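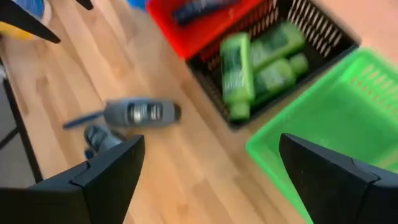
Green bottles in a black slotted basket on a wood tabletop.

Ticket: External display drops to black under load, Folent G4 graphics card
Status: Resolved
Product: Folent G4, Pilleo workstation
Site: Piątek office

Reported problem
The second monitor goes black for 3 seconds and comes back. It happens when a render is running and sometimes when a video is opened full screen. The first monitor is fine. Started in August after the driver update. No error on screen. The system log shows "display link lost" each time.

Support, first reply
Please send the driver version, the type of cable on each monitor, and the power plan in use. Also tell us whether the second monitor is on the card or on the motherboard port.

Customer
Driver is the one Jiltus pushed out overnight. Both monitors are on the card, DisplayPort. Power plan is Balanced. I swapped the two cables and the fault stayed with the same port. Swapped the monitors too, same result.

Support
Thanks, that rules out the cable and the monitor. Please try these in order and stop when the fault goes away.
1. Set the power plan to High Performance and restart.
2. Turn off variable refresh for the second monitor.
3. Remove the driver with the cleanup tool in safe mode, then install the previous release.

Customer
Step 1 made no difference. Step 2, fewer dropouts but still there, maybe one per render. Did step 3 at 4:40 pm and left a render of 2,000 frames going. No dropouts in the log this morning. Variable refresh is back on.

Support
The new driver lowers the memory clock between frames, and on some boards the second port loses its link when that happens. We have added your log to the open bug. Please block the driver in the Jiltus console or it will be installed again on the next sync.

Customer
Blocked for this machine. We have other Pilleo units with the same card and I have put the block on those as well. Fan speed reads a little higher on the old driver but the temperature is the same.

Support
Higher fan speed is expected on that release. Closing this ticket. Reply here to reopen it.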